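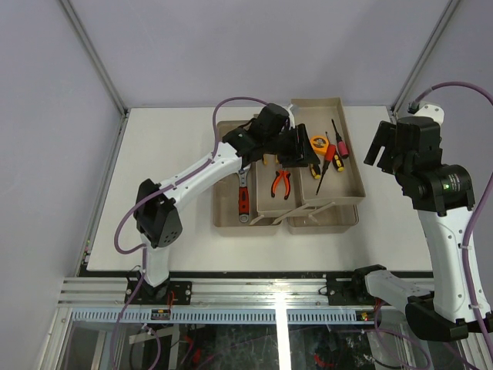
The Swati blog now has a writing kit, and that's where most of the first half of the Toritz grant has gone. When I pitched this to you I promised small business owners in Tadville and Danodstead something they could pick up and use without sitting through a course first. I still like that idea! I wanted a kit that opens out the way that tan toolbox does, trays spread so you can see straight in, and you go for the adjustable wrench with the red and black handle if that's the thing you need today and leave the rest where it is. So the kit is in four sections (finding a topic, first draft, headline, tidy-up) and you can start at any of them.

3 shares 2 comments

Where we're up to as of 1/18/24: three of the four sections are live on the blog. The headline section is the one that's missing, and I'll come to that. The mailing list stands at 897 people, and the topic section has had 2,567 views, which is miles ahead of anything else we've ever put up. I'd love to say it's all down to my sparkling prose, but Haris Khokhar got it linked from the Danodstead traders' page in the same week it went up, and you can see the jump on the graph plain as day.

The topic section changed a lot from the outline you saw. I'd planned a big list of prompts, the sort where you fill in the blanks — "five things to know before you buy a whatever". We tried it with the Tadville group and they all wrote the same post. A florist and a bloke who services pool pumps handed in nearly identical intros. So we threw the list out and now it asks people to write down the last few questions a customer asked them at the counter or on the phone, in the customer's words, and pick the one they're sick of answering. The pool pump fellow wrote a cracking piece on why your pump sounds like it's gargling. He'd never written anything longer than an invoice, he reckons.

First drafts have been slower. I set the target at 700 words and I think I got that wrong. People were hitting the end of what they had to say well before then and padding like mad to get over the line (I did it too, when I wrote the sample post, and had to go back and take out a whole paragraph about the weather). The target's gone from the current version. It now tells you to stop when the question's answered, and to read it out loud once before you send it to anyone.

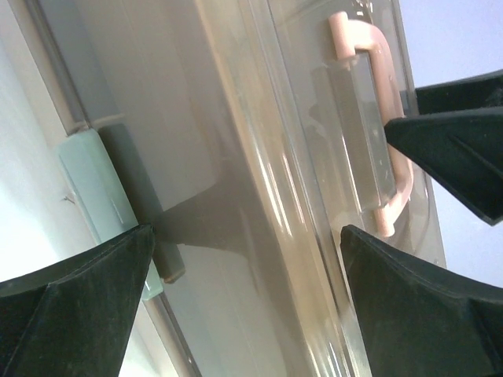

The other thing with drafts is feedback. I said in the application that I'd give every participant written comments within a week. I managed it for the Tadville lot and fell behind badly with Danodstead, where more people signed up than I'd allowed for and most of them sent their drafts in on the same weekend. Siamak Zamani has come on board to share the reading, and he's much better than I am at telling someone their opening is dull in a way that makes them want to fix it. We're all caught up now. I've moved the later deadlines apart so the two groups don't land on us together.

Now, headlines. The draft of that section is done but I'm not happy with it. It leans too hard on tricks, and a few of the examples promise things the post underneath doesn't deliver, and that was exactly the habit I wanted to steer people away from. Siamak is rewriting it using headlines from the participants' own posts, before and after, with their permission. I'd rather it came out late and useful. It'll be up by May at the very latest, and I'm hoping well ahead of that.

Money: we've got $2,000 of the grant left unspent. Siamak's reading time comes out of that, and so does the hall in Danodstead for the wrap-up night. I did have a line in the budget for stock photos and I'd like to move it across to pay for proofreading, if you're happy with that. It's the same total, just a different column. Could you let me know by email so I've got it in writing?

Coming up next: the headline section, a second round of drafts from both groups, and a page on the blog collecting everyone's finished posts in one spot. A couple of people have asked if they can keep sending work in after the program finishes. I've told them yes, and Haris is looking at how we'd run that without it eating my weekends.

Receipts and the full list of published posts are in the shared folder, and I'll send the next report once the headline section's live.

11 shares Leave a comment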